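Grullel

Readings of household water hardness, with kettle and faucet scale notes, collected by mail-in test strip. Maintained by Anatole Pruvost. Strip calibration by Torbjørn Halvorsen.

Contents

readings.csv: one row per strip
sites.csv: one row per household, keyed on site_id
scale_notes.csv: free text, English and French, not translated
calibration/: lookup tables for the Nulto and Orkora strips

Columns in readings.csv

site_id: string, stable across releases
month: month name only; the day was dropped at import
strip_type: nulto or orkora
raw_band: integer, 0 to 5, as read by the household
hardness_mgl: calcium carbonate equivalent, from the calibration table
softener: yes, no, unknown
tap: kitchen, bath, outdoor, other

Collection

Each household received four strips and a printed color chart. Instructions were to run the cold tap for two minutes, dip the strip, shake off the excess and read the band at the time printed on the packet. Households with a softener were asked to sample upstream of it where a tap allowed. Many could not, so filter on softener before comparing sites.

Orkora strips replaced Nulto strips in February. The two do not share band edges. Do not pool raw_band across strip types; use hardness_mgl.

Known problems

Band 5 is open-ended. It is stored as the lower edge of the band, so means for hard-water sites are biased low.
Three sites moved house and kept their site_id. They are flagged in sites.csv under moved.
Rows with tap = outdoor may come from rain barrels. Treat as suspect.
Blank raw_band means the strip was returned unread. Blank is not zero.

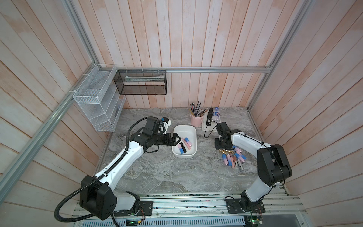
Loading

All files are UTF-8, comma separated, with a header row. Decimal mark is a period. Join readings to sites on site_id before filtering on moved. The Engström import script expects version 3 column names; older exports used hardness for hardness_mgl and will fail on the header check.

Changes

v3: renamed hardness column, added tap
v2: added Orkora calibration table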